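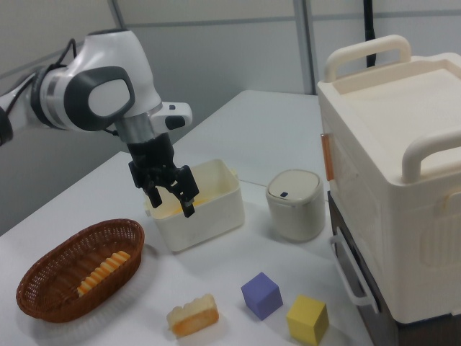 울레로(Ulero) 허브 매장 지원사업 중간 보고
작성: 루세로 발데라마 | 12월
공유 257 · 댓글 2

플롯버그 기금 담당자 줄리아나 마마니 님께

지난번 보고를 드릴 때만 해도 매장 유리문에 신문지가 붙어 있었는데, 이번에는 영업 중인 가게 안쪽 책상에서 쓰고 있습니다! 계산대 쪽에서 레몬밤 우리는 냄새가 계속 넘어와서 집중이 잘 안 되지만, 보고드릴 것이 많아 기쁜 마음으로 정리해 보았습니다. 신청서의 항목 순서를 대체로 따랐고, 중간에 계획이 바뀐 부분은 해당 항목 안에 적었습니다.

매장 개점

데덤 매장은 예정보다 두 주 늦게 문을 열었습니다. 싱크대 배관 때문입니다. 차를 시음용으로 내려면 손 씻는 싱크대와 기구 씻는 싱크대가 따로 있어야 한다는 것을 저희가 도면 단계에서 놓쳤고, 검사 나온 분이 바로 짚어 주셨습니다. 벽을 다시 뜯는 동안 케이표는 못 맞췄지만 대신 그 기간에 선반 작업을 마저 끝냈고, 결과적으로 재검사는 한 번에 통과했습니다. 추가된 배관 비용은 예비비에서 썼으며 영수증은 첨부 서류 묶음 뒤쪽에 있습니다.

개점 첫날에는 비가 꽤 왔는데도 사람들이 들어와 주셨습니다. 길 건너 세탁소 사장님이 첫 손님이었고(페퍼민트를 사 가셨습니다), 오후에는 유모차를 끌고 오신 분들이 한꺼번에 들어와 문턱 경사판이 모자라다는 사실을 그 자리에서 알게 됐습니다. 경사판은 그 주에 바로 넓은 것으로 바꿨습니다.

진열은 신청서에 그려 넣은 그림과 조금 다릅니다. 원래는 차, 연고, 비누를 용도별로 나누려고 했는데, 손님들이 "잠 안 올 때 먹는 것 어디 있어요?" 하고 물으시는 일이 너무 많았습니다. 저희는 효능을 내세워 팔지 않기로 처음부터 정했기 때문에 용도별 팻말이 오히려 오해를 부르더군요. 그래서 식물별로 다시 묶었습니다. 캐모마일 칸에는 캐모마일 차와 캐모마일 비누가 같이 있고, 금잔화 칸에는 연고와 말린 꽃이 같이 있습니다. 찾기 불편하다는 말씀이 나올까 걱정했는데 구경하는 재미가 있다는 분들이 많아 당분간 이대로 가려고 합니다.

재배와 건조

사파타 밭 이야기를 빼놓을 수 없습니다. 에드가르 아구델로 님이 맡은 이 밭에서 올해 처음으로 레몬밤과 금잔화를 매장 물량만큼 거뒀습니다. 금잔화는 정말 잘됐습니다! 여름 내내 이틀에 한 번꼴로 꽃을 땄는데도 계속 올라왔고, 늦게 핀 것까지 말려서 겨울 연고용 기름을 담글 수 있었습니다. 반대로 캐모마일은 실패에 가깝습니다. 씨를 너무 늦게 뿌렸고 더위가 일찍 와서 꽃이 작게 피다 말았습니다. 지금 매장에 있는 캐모마일은 전량 다른 농가에서 사 온 것이고, 라벨에도 그렇게 적어 두었습니다. 내년에는 가을 파종으로 바꿔 보려고 이미 한 이랑을 덮어 놨습니다.

건조실은 지원금 중 가장 큰 금액이 들어간 항목이라 자세히 적겠습니다. 원래 있던 창고를 고쳐 벽에 단열재를 넣고 제습기와 환풍기를 달았습니다. 처음 돌려 본 날 에드가르 님이 채반을 너무 촘촘히 쌓는 바람에 가운데 칸 민트가 까맣게 변해 버렸습니다. 그 뒤로는 칸을 하나씩 비우고 넣습니다. 한 번에 들어가는 양은 줄었지만 색이 눈에 띄게 좋아졌고, 잎을 손으로 비볐을 때 향이 올라오는 것이 작년 것과는 비교가 안 됩니다. 작년에는 천장에 다발로 매달아 말렸으니 먼지 걱정도 컸고요.

제습기 전기료는 예상보다 높게 나왔습니다. 습한 밤에 계속 돌아간 탓이고, 타이머를 달아 두기는 했는데 설정을 어떻게 잡아야 하는지는 한 철 더 지나 봐야 알 것 같습니다. 다음 보고 때 월별 고지서를 모아 함께 드리겠습니다.

제품과 라벨

연고, 차, 비누 세 종류로 시작했습니다. 포장 용기는 뚜껑이 잘 안 열린다는 손님 의견이 있어서 연고 통을 한 번 바꿨고, 예전 통으로 주문해 둔 수량은 견본용으로 돌려 쓰고 있습니다.

라벨 작업은 시마다 겐타 님이 도와주셨습니다. 겐타 님은 식품 표시 업무를 오래 하신 분이라 저희 초안에 빨간 줄을 정말 많이 그어 주셨습니다. "진정", "완화", "회복" 같은 말이 전부 빠졌습니다. 처음에는 그 말들을 빼고 나면 뭘 쓰나 싶었는데, 빈자리에 재배지와 수확한 달, 우리는 방법을 넣고 보니 훨씬 읽을 만한 라벨이 됐습니다. 임신 중이거나 약을 드시는 분은 먼저 의사나 약사와 상의하시라는 문구도 모든 차 봉투에 같은 크기로 들어갔습니다. 이 문구를 보고 실제로 물어보고 다시 오겠다며 나가신 분이 계셨고, 며칠 뒤에 정말 다시 오셨습니다. 직원들끼리 꽤 뿌듯해했습니다.

비누는 아직 손볼 것이 있습니다. 숙성 선반이 모자라 한 판을 만들고 나면 다음 판을 넣을 자리가 없습니다. 지금은 한 달에 한 번만 만들고, 다 팔리면 칸을 비워 둡니다. 빈칸에 "다음 비누는 다음 달에"라고 써 붙였더니 이름을 적고 가시는 손님이 생겨서 아예 예약 공책을 하나 마련했습니다.

강좌

제가 제일 신나서 쓰는 부분입니다. 개점 이후 지금까지 강좌와 시음회에 오신 분이 모두 257명입니다. 신청서에는 400명을 사업 종료 시점의 목표로 적었으니 남은 기간을 생각하면 무난히 닿을 수 있는 숫자이고, 솔직히 저희 생각보다 빠릅니다. 집계는 입구 서명지를 기준으로 했고 같은 분이 여러 번 오신 경우도 매번 한 명으로 셌습니다. 이 방식이 기금 기준과 다르면 말씀해 주세요. 서명지를 다 보관하고 있어서 다시 세면 됩니다.

가장 인기 있는 것은 저녁 7시 연고 만들기입니다. 밀랍을 녹이는 동안 할 일이 없으니 다들 이야기를 나누게 되고, 끝나고도 안 가십니다. 문 닫는 시간을 지키기가 어려워서 시작을 30분 당겨 볼까 의논 중입니다. 반면 오전 차 강좌는 빈자리가 많았습니다. 장소 탓은 아닌 것 같고, 에프라인 렌히포 님 의견으로는 제목이 너무 딱딱하답니다. "허브차의 기초 이해"였으니 할 말이 없습니다. 다음 달부터 제목을 바꾸고 내용도 직접 섞어 마셔 보는 쪽으로 늘립니다.

에프라인 님은 스페인어 강좌도 새로 열었습니다. 신청서에 없던 것인데, 손님으로 오시던 분들이 할머니가 쓰시던 풀 이름을 영어로는 모르겠다고 하신 데서 시작됐습니다. 첫 시간에 각자 집에서 부르던 이름을 종이에 적어 벽에 붙였고, 같은 풀인데 이름이 전혀 다른 경우가 여럿 나와 한참 웃었습니다. 그 종이는 아직 벽에 있습니다. 추가 비용은 재료비뿐이어서 강좌 예산 안에서 처리했습니다.

인력

시간제 직원 2명을 채용했습니다. 둘 다 데덤에 살고, 한 사람은 매장, 한 사람은 포장과 건조실을 오갑니다. 처음 계획은 매장에 두 사람 모두 두는 것이었는데 포장 일이 훨씬 많았습니다. 차 봉투에 무게를 달아 넣고 밀봉하고 라벨 붙이는 일이 생각보다 손이 갑니다. 위생 교육은 두 분 다 마쳤고 수료증 사본을 첨부했습니다.

근무표는 아직 자주 바뀝니다. 매장 담당 직원이 낮에 학교를 다니고 있어 시험 기간에는 제가 들어갑니다. 덕분에 손님들 얼굴을 많이 익혔습니다만, 제가 계산대에 서면 서류가 밀립니다. 이번 보고서가 며칠 늦은 것도 그 때문이라 죄송하게 생각합니다.

예산 집행

항목별 집행 내역은 첨부한 표에 있습니다. 말씀드려야 할 것은 세 가지입니다. 배관 공사로 예비비를 거의 다 썼습니다. 홍보비는 많이 남았는데, 인쇄물을 적게 찍고 동네 게시판과 기존 손님들 소개에 기댄 결과입니다. 그리고 남은 홍보비의 일부를 비누 숙성 선반 구입으로 돌려 쓰고 싶습니다. 변경 신청서 양식을 함께 보내 드리니 검토 부탁드립니다. 선반 견적은 데덤 시내 철물점과 온라인 두 군데에서 받았고, 저는 배송과 조립까지 해 주는 철물점 쪽으로 마음이 기울어 있습니다.

다음 기간 계획

겨울에는 밭일이 없으니 매장과 강좌에 힘을 쏟습니다. 에드가르 님은 그동안 씨앗을 정리하고 내년 파종표를 짭니다. 레몬밤 자리를 넓히고, 타임과 세이지를 조금씩 시험해 볼 생각입니다. 겐타 님과는 선물용 묶음 상품의 라벨을 보고 있습니다. 묶음 안에 들어가는 봉투마다 표시를 따로 해야 하는지가 아직 정리가 안 됐습니다.

동네 도서관에서 시음회를 같이 해 보자는 연락도 받았습니다. 물 끓이는 문제만 풀리면 바로 하고 싶습니다. 열람실에서는 전열 기구를 쓸 수 없다고 해서 보온병으로 가져가는 방법을 시험하고 있는데, 민트는 괜찮고 레몬밤은 향이 많이 죽습니다. 잎을 따로 가져가 현장에서 우리면 어떨지 이번 주에 해 봅니다.

마마니 님, 지난번에 전화로 말씀하신 매장 방문은 언제든 환영합니다. 가능하면 연고 강좌가 있는 저녁에 맞춰 오세요. 앞치마는 남는 것이 있습니다!

루세로 발데라마 드림
울레로

첨부: 항목별 집행표, 영수증 묶음, 위생 교육 수료증 사본, 예산 변경 신청서, 선반 견적서

마지막 업데이트: 12월, 오후 4시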